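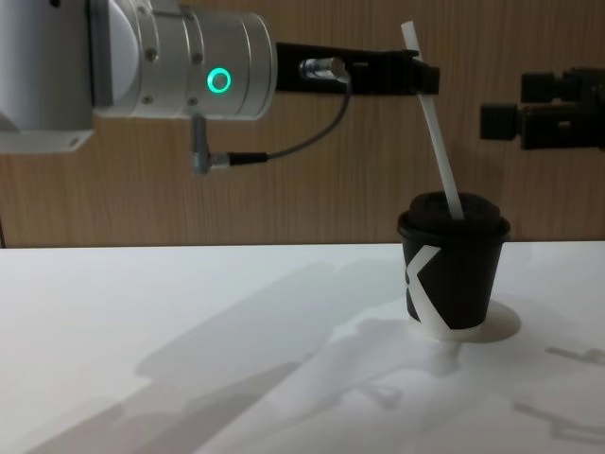 What stopped the straw runs?
The left arm kept faulting on gripper position while closing, and the fault leads back to the cable between the wrist and the gripper.

Tuesday, September 2, 2025
Udatberg cell, K. Lauritsen

Log has 287 straw attempts since the lid change. 56 ended in the same fault, all on the left side. Right arm clean. The wrist light stays green through the fault, so don't go by the light. Read the controller log.

First guess was grip force. Dropped it from the February setting and got the same fault at the same point in the close. Put it back.

Second guess was the cable. With the wrist rolled toward the end of its range the loop pulls on the connector at the gripper. Moved it by hand with power on and lost position feedback twice. Straight wrist, no dropout.

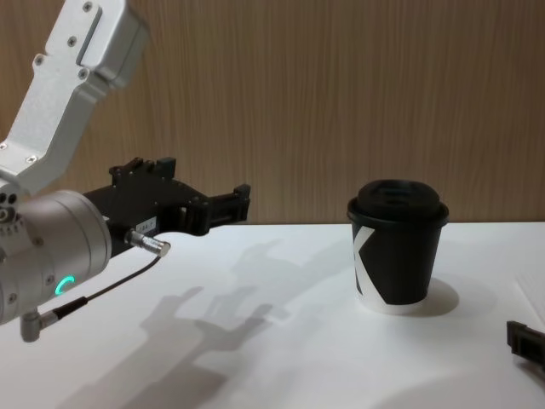
Worse part is what the arm does next. When feedback drops, the Drastmont driver holds the last command for 400 ms before it stops anything. If the arm is moving toward the cup, it keeps going. My hand was near the table the second time. No contact, but I should have been on the e-stop and outside the line.

Changes for now:
Wrist roll limited in software, left arm only.
Speed at the lowest step until the hold time is fixed.
No hands inside the line with drives enabled, including for cable checks.

Asked Hellmont for a longer cable and a strain relief clip. Driver ticket is 1,339. Gunnlaugsson cell uses the same driver, so I sent them the log too.
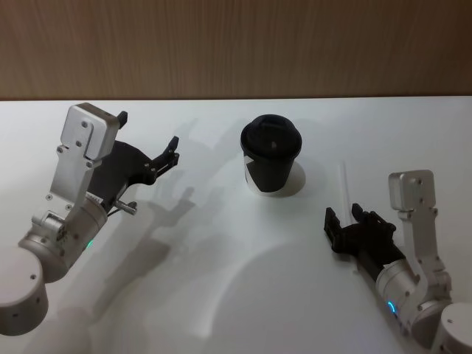

Both arms at the table with the cup between them.

Still open: whether the connector itself is damaged. Swap left and right cables before the next run and see if the fault moves.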